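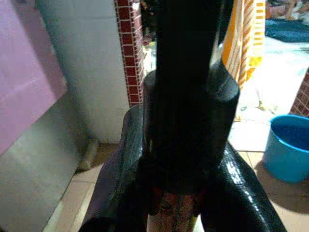
Visit notes: Dutitz, Sirbridge site, 1/25/23

Written up on the train home so excuse the state of it. Will tidy if I get time, probably won't.

Getting there

Sirbridge is further from the station than the map says. Took the bus, missed the stop, walked back along the bypass in drizzle. Reception very kind about it. Tea, visitor badge, steel toecaps one size too big. Group of us from different firms, mostly packing and light assembly people, couple from a hospital laundry, one man who I think was just interested.

Our host was Khalil Moussa. Started on the packing benches years ago, now looks after what they call the handling side. Talks fast, knows everyone by first name. Good host. Told us straight off to ask the floor staff whatever we liked, he'd stand at the other end of the aisle while we did it, and he did.

What Dutitz do

Sorting and repacking of returned household goods, for shops and online sellers. Stuff comes back in all states. Bagged, unbagged, half a set, wrong box. 193 people on the site across the shifts. Until last July every item was picked out of the cage by hand, looked at, put in a tote, by the same person, all day. Khalil did it himself and says the looking was fine, it was the bending that got you.

The arms

They now have arms on the first pick. The one we spent longest with has a black gripper, two curved fingers that spread out in a V and come down either side of whatever it's going for. Shinier than I expected, on one finger anyway. I'd pictured suction cups. They tried suction, no good on fabric or anything knobbly, and most of their work is one or the other.

There's a small camera down by the gripper so it has its own view of what it's about to take hold of. Operators have that view on a screen. Spent a while stood behind someone watching it. Odd feeling, you start leaning to see round the fingers. Everybody in our group did it.

Practice area

This was the part I most wanted to see. New pick jobs get tried in a practice area before they go anywhere near the line. Not tidy on purpose! Beige floor tiles, a dark blue mat, a blue plastic bucket, striped orange and white cloth hanging up, bits of brick-pattern wall. More like somebody's back yard than a factory. Khalil's view is that if you only ever teach it on a clean bench it only ever works on a clean bench, and returns don't arrive on a clean bench.

The practice area is run by floor staff, not engineers. That was a fight apparently. The supplier, Pomare, wanted their own people in there full time. Dutitz said no, train ours. They put in for volunteers and got more than they had places for, mostly from the evening shift, which surprised the managers and didn't suprise anyone else I spoke to.

What the people on the floor said

Asked the same thing of everyone – what's different when you get home at night. Answers all over the place.

Woman on the inspection desk: shoulders better, eyes worse. She used to have the walk between the cage and the bench as a sort of rest and that's gone, the totes come to her now. They've since put in a screen break every 60 minutes, she says it slips when it's busy.

Young lad on the arms: likes it, wants to get on the maintenance course. Bored on a good day because on a good day the arm doesn't need him. Brings nothing to read, not allowed.

Older chap on the cages, still doing hand picks on the awkward loads: said the easy stuff goes to the machine and he gets the hard stuff from seven in the morning till he clocks off. Nobody had thought about that, he said, the easy ones were how you got your breath back. Khalil took this up himself later without being prompted. They now mix some easy cages back in for the hand pickers. Costs them a bit of speed. He thinks it's worth it, the finance side are less sure.

Another one, didn't catch her job: misses the talking. Four to a cage before, one to an arm now.

Jobs

Somebody was going to ask and the hospital laundry lady asked. No redundancies, that was put in writing with the staff before the first arm was bolted down. But 3 people who left haven't been replaced and he didn't pretend otherwise. Agency numbers at Christmas were down too. So it depends who you count.

Pay: arm operators get a grade up after training. Inspection doesn't, and inspection is not happy. "They're right to be annoyed," was what he said, and that it's being looked at. He'd said the same in the autumn according to the inspection desk.

Software

Brallico is the scheduling thing that decides which cage goes where. Less said the better. First version set the pace for the people off the pace of the arms and it was switched off inside a week after complaints. Now a supervisor sets the pace and Brallico has to fit round it. If you take one thing back to your own place I'd take that one, ask who sets the pace, ask early.

Bits and pieces

Noise: much lower than I expected. Could talk normally next to the arms. The conveyors are the loud part.

Stops: anyone can stop an arm, no permission needed, no form unless it's a safety matter. They had a form at first and people just didn't stop it.

Drops: it does drop things. Soft stuff mostly. There's a picking stick for getting them back out, one per station, and they go missing constantly.

Training is 70 hours before you're left on your own with one, spread over normal shifts and paid. Thought that was a lot, Khalil thought it was barely enough.

Lunch: canteen, jacket potatoes, decent. Sat with two of the evening lot who'd come in early to meet us. They were keen we knew the practice area was their idea in the first place, and that the bucket was theirs as well.

For our place

Going to ask for: the rotation sheet (Khalil has promised to email it), their wording on the no redundancies letter, and what they spent on the inspection desks, as he went a bit vague there.

Next visit day is in July, places go quick, email the Sirbridge office and not the main Dutitz address. Take your own boots.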